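The planner that changes its mind

Ask Wanda Kalinowski what her software does and she'll start drawing arrows on whatever is nearest, usually your notebook. She runs the planning team at Zeron, and for the past two years they have been building Ots, a program that decides how a pair of robot arms should move when they have to share a small space.

Sharing is the hard bit! One arm on its own can take its time and swing wide. Put a second one beside it and every path has to allow for a neighbour that is also moving. Older planners tended to work out the whole motion first and then play it back, which is fine until something shifts.

Ots keeps thinking as it goes. Fifty times a second it checks where both arms are, guesses where they will be next, and redraws whatever part of the route no longer looks safe. Most of those changes are tiny, a few millimetres here, a slower turn there, and you would never spot them by eye. Saulius Kuusk, who wrote much of the timing code, shows me a log with 189 small corrections in it, all from one handover. He scrolls through it like somebody going through holiday snaps.

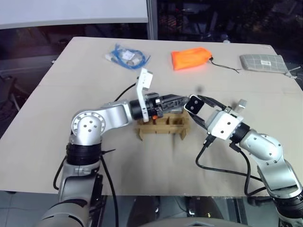 The close work is what the team cares about most, when both grippers want the same patch of air. Collision checking gets expensive there, so Ots swaps its coarse model of each arm for a finer one as the gap shrinks. The finer model has to include everything bolted on, and that means the little camera modules at the wrists and the black cables running back from them. Slotted cardboard, like the tan rack under the grippers, gets its own treatment: the planner stores it as thin walls with open cells between them, so a fingertip may be allowed down into a cell that a solid box would rule out.

Cables are still a headache. They bend, they sag, and Ots treats them as fat tubes with plenty of room to spare. Dace Lukoševičius is working on something better and hopes to have it running by August.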